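Sports Journalism, week 4: writing the comeback story
Notes to go with the lecture, Sep 17, 2020

Okay, so most of you picked the rugby option, and I'm glad, because a player coming back from a long layoff is the story you'll get asked for more than any other. I wrote my first one about Vaughn Nguyen-Tran, a fly-half at Lyons who missed 482 days with a knee, and I got nearly everything in the wrong order (the surgery took up four paragraphs!).

Start with the next match. Readers want to know if he's playing, who he's up against and whether he'll kick. The injury goes second, in one sentence if you can manage it, and the day count goes wherever it does the most work. 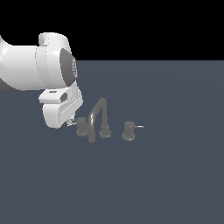
When do you start counting the days?
From the last competitive match he played in, and you stop at the first one he plays after it. Friendlies don't count, and you say so in the copy.

Sunita Oyelaran's piece in your packet does this well. She has 336 days in her second line, then leaves the number alone until the coach brings it up. Read it twice, the second time with a pencil, and mark every verb the club doctor gets.

For next time, write me 2 versions of the Candudwood lineup story, one for the morning of the game and one for an hour after the whistle. Keep the quotes short, please.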